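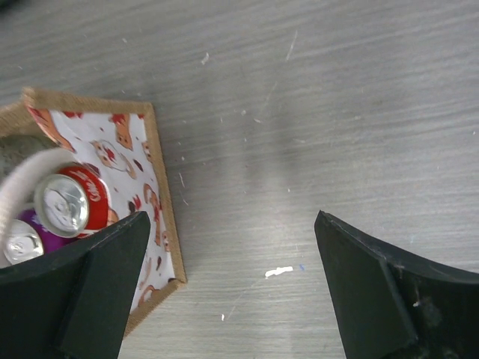 Item 3: tray with the tan rim and white paper lining, on the gray tabletop.

**Escobedo Craft Cooperative, display and packing meeting**
2015-12-15, back room, Trovport

Present: Consuelo Sandoval (chair), Hjørdis Kristiansen, Refugio Barajas, Abundio Gallegos (minutes)
Apologies: Hipólito Insaurralde

**1. Last minutes**
Accepted with one correction. The key deposit was paid by Refugio, not Abundio.

**2. Stock**
Refugio went through the shelf list. There are 74 trays ready to go out. The Turard order is for 100, so we are short. Hjørdis can finish the rest in January if the rim fabric comes on time. Consuelo will call Turard and ask if they will take the order in two deliveries.

**3. Tray lining**
Discussion of the shallow rectangular tray with the burlap-textured rim. Hjørdis wants to keep the white paper lining, on the walls as well as the floor of the tray. Abundio asked if a plain brown paper would hide marks better. Refugio thought brown would be too close to the rim color and small items would not show up. Two for white, one for brown, Consuelo had no preference.
Agreed: white paper stays for the Turard order. Abundio to bring a sheet of brown to the next meeting so we can compare.

**4. Tables**
The gray tabletop has pale scuffs. Hjørdis asked if it should be covered for the February sale. Consuelo said the streaked wood-grain look is fine as it is and a cloth slides when people lean on it. Left uncovered for now. Refugio will try a damp cloth and mild soap on the scuffs and report back.

**5. Packing**
Trays are to be stacked no more than 4 high with a sheet of cardboard between each. Last time the rims on the bottom ones got crushed. Hipólito sent a note asking who orders cartons now. Refugio will, from Revlow, same size as before.

**6. Price cards**
Some 100 blank cards left in the drawer. Enough for February. No order needed.

**7. Any other business**
The side door sticks. Abundio to look at the hinge.
Hjørdis asked for the heater to be on before people arrive.

**Actions**
- Consuelo: call Turard about two deliveries
- Refugio: cartons, tabletop scuffs
- Abundio: brown paper sample, side door
- Hjørdis: remaining trays, chase rim fabric

Next meeting in February, day to be set by Consuelo once Hipólito is back.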